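Second update to my notes on the Bovance folding work table, after a full summer of use. The earlier notes covered assembly only. I bought it with my own money from Ondico, who sell it under the product name Grollden. The box and the manual both say Bovance, and the spare parts list uses both names.

## What it is

A folding table with a steel underframe and a coated board top, 120 cm long when open. The legs fold flat against the underside and lock with a sprung pin at each end. Height is set by a telescopic section in each leg, with holes drilled at fixed steps. There is no fine adjustment apart from the feet, which screw in and out by a small amount.

The maker lists three heights. The lowest suits a child or someone sitting on a floor cushion, the middle one is a normal desk, and the highest is fine for standing work if you are short. I am 176 cm tall and I would have liked one more hole.
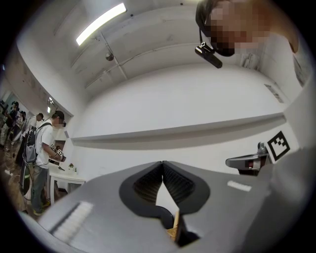
Assembly needs the supplied hex key and a crosshead screwdriver. The instructions tell you to tighten each bolt fully as you go, and this is wrong. Leave all of them a turn loose until both leg sets are on, stand the table up, then tighten from the middle outwards. If you follow the printed order the last bolt on each side will not line up with its insert, and forcing it will strip the thread. The inserts are soft.

## Stiffness

Side-to-side movement is small at the lowest setting and acceptable at the middle one. At the highest setting the top moves visibly when you write or rub something out. The cause is play in the telescopic joints: the inner tube is a loose fit and the pin only holds it on one axis. A strip of thin plastic cut from a milk bottle, wrapped once round the inner tube before it goes in, takes up most of the slack. It has stayed put in mine since June.

Front-to-back stiffness is better, as there is a diagonal brace on each leg set. The brace rivets are the part I would check first on a used one. Look for bright metal around the rivet head, and try to turn the rivet with your fingers. A sound one does not move.

Load is harder to judge. The manual gives one figure for a spread load and says nothing about a load at the edge. Mine has carried a sewing machine and a box of books at the same time with no lasting bend. I would not sit on it.
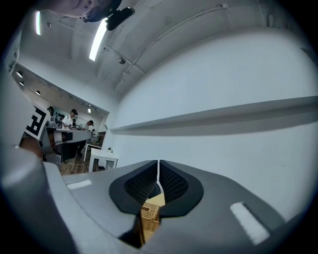

## The top

The coating is a matt, slightly grained finish. It resists water and weak tea. It does not resist permanent marker, and a hot mug left for a few minutes produced a pale ring that has faded but not gone. Solvent takes marker off and takes the finish with it, so test under the edge first.

Flatness is good. With a long steel rule laid corner to corner I could slide a sheet of paper under the centre but not a bank card. The edging strip is glued on, and on mine it lifted at one corner in the second month. Contact adhesive and a clamp overnight fixed it. The Dixit table I used before this one had the same fault in the same place, so it may be common at this price.
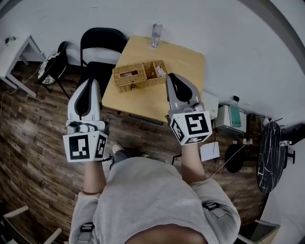

Cleaning is simple enough: damp cloth, then a dry one. Grit collects where the top meets the frame and a stiff brush is the only thing that shifts it.

## Folding and storage

Folding takes one person and under a minute once you know which pin to release first. It is the left one, viewed from underneath. Release the right one first and the leg set binds halfway.

The carrying handle is moulded plastic and sharp along the seam. I took a file to it. The catch that holds the table shut is adequate if the table is carried level and poor if it is carried on end, when the weight of the upper legs works against it. A luggage strap is a cheap fix.

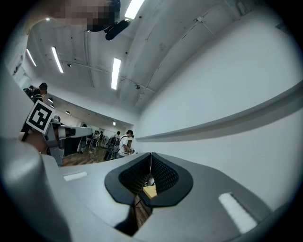 Rubber feet are supplied and they mark pale floors. Felt pads stop this but make the table slide, and it moves enough already. I settled on a thin cork disc under each rubber foot – ugly, but it stays where it is put.

## Spares

Ondico sell pins, feet and the edging strip. Two pins arrived within the week. The edging came in the wrong colour and was exchanged without argument. Replacement inserts are not listed, so take care with the bolts.

## Rating

3 out of 5 at full price. I would go to 4 if the telescopic joints were a closer fit. At the middle height, for light work, it is a sound table. Buyers who mainly want to stand at it should look at a fixed frame.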